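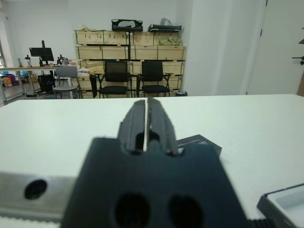 Figure 1. White work table, with strapped wooden crates stacked behind it.

Section 4. Preparing the Work Table and Setting Out Items

4.1 Purpose

This section applies to all staff who prepare small items for storage at the Olvera packing room. It covers the position of the table, the clearance to be kept from the crate stack, and the handling of items before they are entered on the Kovevine packing sheet. Crates are opened and filled under Section 5.

4.2 Before You Begin

Have the following at hand:

Soft cloth, dry
Packing sheet and pencil
Clear tape
Shallow tray for offcuts and loose parts
Safety glasses, if any crate is to be unstrapped during the same shift

Gloves are optional at the table. They are required at the crates.

4.3 Positioning the Table

1. Place the table so that its long front edge runs parallel to the crate stack.

2. Leave a clear aisle of 1000 mm between the table and the nearest crate. Measure at both ends of the table. The aisle must remain clear while work is in progress.

3. Adjust the feet until the top is level. Tighten each locking nut by hand, and then by a further quarter turn with the wrench supplied.

4. Wipe the tabletop with the dry cloth. If marks remain, use a damp cloth and allow the surface to dry fully before placing anything on it.

Note: Plalton tables delivered before June have fixed feet. Use the leveling pads packed with the table and omit step 3.

4.4 Checking the Crate Stack

1. Walk the full length of the stack and look at every strap that can be reached from the floor.

2. Confirm that the straps lie flat against the wood. A strap that has lifted at a corner must be reported to the room supervisor.

3. Check that no crate overhangs the one beneath it.

4. Compare the height of the stack with the limit posted at the door. The limit for this room is three tiers.

CAUTION: Metal straps are under tension and may spring back when cut. Do not cut a strap from the table side of the aisle. Stand to one side of the strap, wear safety glasses, and keep other persons clear.

CAUTION: Do not climb on the crates or use them as a shelf for tools.

4.5 Setting Out Items

Items are brought to the table in small groups. Allow enough space between them for each to be turned and inspected without moving its neighbor.

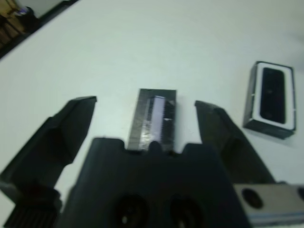 Figure 2. Black rectangular pieces on the white surface. The nearer one has a glossy strip across its face.

1. Set each item down gently. Do not slide it across the surface.

2. Inspect all faces for cracks, chips, and lifted edges. Turn the item by hand and return it to its place.

3. Examine any tape already on the item. Press down loose ends with the thumb. Where the tape has split or no longer holds, remove it and apply a new strip.

4. Trim new tape so that the ends do not extend past the item. Place offcuts in the tray.

5. Enter the item on the packing sheet, using the wording on the Evau parts list. Do not use abbreviations of your own.

6. Move the item to the outgoing side of the table only after the entry has been made.

Note: Dark items show dust readily on a white surface. Wipe both the item and the tabletop before inspection, and repeat whenever a new group is brought in.

CAUTION: Tape cutters have small, sharp teeth. Keep fingers away from the cutting edge, and do not leave a cutter lying with its teeth facing upward.

4.6 Load Limits

The table is rated for an evenly spread load of up to 600 N. Do not place a filled crate on it. Heavy single items are to be inspected on the floor mat and listed on form 1372.

4.7 Clearing the Table

1. Remove all items, including those awaiting a decision. Place the latter on the holding shelf with their sheet.

2. Empty the tray and return it to its place.

3. Wipe the tabletop.

4. Sign the packing sheet and place it in the folder by the door.

Questions about this section should be directed to Trygve Solheim, packing room supervisor, or to Brayan Carhuamaca on the late shift.

Section 4, revision 2. December 2023.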